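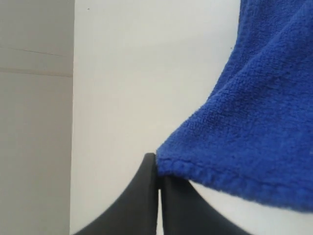 Page last changed: 9/17/22

Blue Looped Cleaning Cloth, from Jalik

I've had this cloth in the shop longer than almost anything else on the shelf, and I still get more mail about it than about the things I'm proud of. So I rewrote the page. The old one was two lines long and one of them was about shipping.

It's a plain royal blue cloth with a looped pile on it, pebbly to look at, a bit like a small towel. Jalik sells it as a general household cloth and I use it that way: counters, tabletops, the inside of the fridge door, the bathroom mirror when I've run out of patience with paper towels. The edge is rolled over and stitched down all the way round. You'll notice the hem is thicker than the cloth itself and a little lumpy in places. Mine have all been like that, every batch, and it hasn't bothered me except on glass, where I fold the hem to the inside so I'm wiping with the soft part.

The blue is a strong blue. On my screen it looks slightly purple, and in daylight by the shop window it looks like a school sweater. If you're trying to match a kitchen, order one first and see!

What you get

One cloth, unfolded size a bit bigger than a dinner napkin, no box. I send them flat in a paper sleeve with the care card tucked in. If you order a pack you get 4, held together with a paper band, all the same blue. People ask for mixed colors and I'd love to, but Jalik only sends me blue. There was a gray for a while and I kept two for myself.

Item number is 423 if you're ordering by phone or writing it on the form at the counter in Unton. Please do write the number, there's another blue cloth on the list (the thin one for eyeglasses) and I've mixed them up more than once.

Using it dry

For dust, use it dry and don't press. Lay it down, pinch it up in the middle, and pull it along so the rest trails behind your fingers. I do the white table in the back of the shop like this every morning before I put anything out. When one face looks gray, turn it over. I fold mine in half and in half again so I have plenty of clean faces to work through, and then it goes in the wash pile.

Give it a shake outside between rooms. Outside, please, I once did it over a rug I had just vacuumed.

Using it damp

Wet it, wring it hard, then wring it again. The pile holds a lot more water than you'd think from looking at it, and a cloth that's too wet just moves the mess around. For kitchen grease I put one drop of dish soap on the cloth itself. For windows I go over them damp and then dry them off with a second cloth, so if windows are what you want it for, get the pack.

I don't use it on oiled wood or on anything freshly painted. I also keep it away from the stove while the burners are still on.

Folding and putting away

I like to lay the cloth out square, smooth it from the middle toward the corners, then bring one side over and turn it. The hems won't line up perfectly because of the lumpy bits - leave them. Folded in four it fits in the narrow Garninex drawer tray (also on this site, under Kitchen Storage), standing on its side, seven to a row in my own kitchen with room to get a finger in. Rolled up they look nice in a basket but they come undone when you pull one out, and then you have a heap.

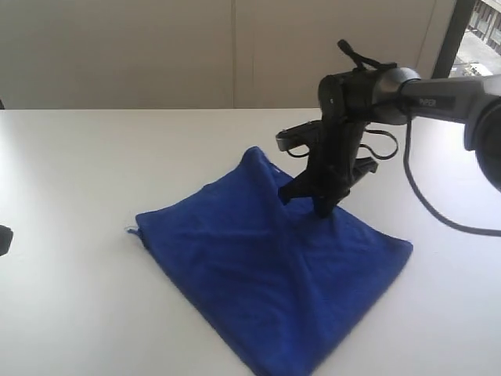 If yours has been stuffed in a drawer for a while and has creases baked into it, spread it on a table and tug gently at opposite corners. A damp hand run across the top helps too. I wouldn't iron it. I did try, on low, and the patch where the iron sat has felt stiff ever since.

Washing

Warm wash with other cloths, nothing fluffy. Bath towels shed all over it and you'll be picking lint out of the loops for a week. Skip the fabric softener completely. Wash it by itself the first time, the blue can run a little, and I have one pale blue pillowcase to show for it. Tumble on low or hang it up by a corner. Mine go on the line behind the shop and they're usually ready before lunch.

Compared with the Guerreiro cloth

I carry the Guerreiro one as well, so here goes. It's flatter and has no raised loops, it dries quicker, and it costs less. For mirrors I'd say it's a touch better. For crumbs, dust and sticky tabletops I reach for the blue one every time. If you only want one cloth in the house, get the blue. If you already have a drawer full of flat ones, you'll feel the difference the first time you wipe down a table.

Stock

I took in 700 of these in September, so there are plenty of singles and I'm banding up packs in the evenings. Orders in before noon go out the same day. Returns are fine if the cloth hasn't been washed or used, just put it back in the sleeve with your order slip.

Pick-up is at the Unton counter, side door, ring the bell if the light's on.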